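3. Making the first dough in your Didasano bread machine

Before the first use, wash the pan and the kneading blade by hand and dry them well. Do not put them in the dishwasher.

1. Push the blade onto the shaft until it sits flat.
2. Pour 200 ml of lukewarm water into the pan, then add 2 spoons of oil.
3. Add 600 g of bread flour — for whole grain flour see section 5, the quantity is different.
4. Make a small hole in the flour and put the dry yeast in it. Salt goes in the corner, away from the yeast.
5. Close the lid and select program 3 (Dough).

Note: After five minutes of kneading, open the lid and look at the dough. The first water is too little on purpose. Add more by the spoon until the dough comes together in one ball and leaves the wall of the pan.

Caution: Never put your fingers or a metal spoon in the pan while the blade is turning.

6. When you hear the signal, press Stop and pull out the plug. Turn the dough onto a floured board.

Recipes in this section were tested by Begoñe Ibarra and revised in July.

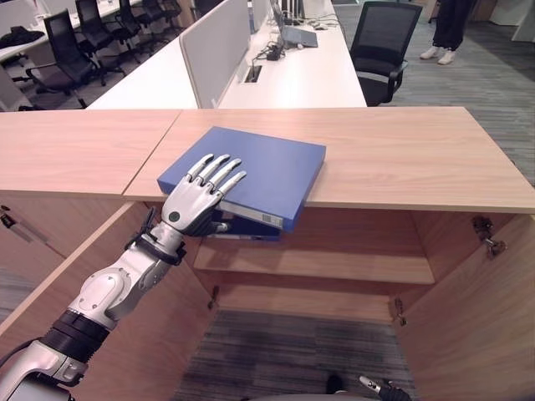

4. Cleaning after dough

1. Fill the pan with warm water and let it stand until the blade comes loose.
2. Wipe the inside of the lid with a damp cloth.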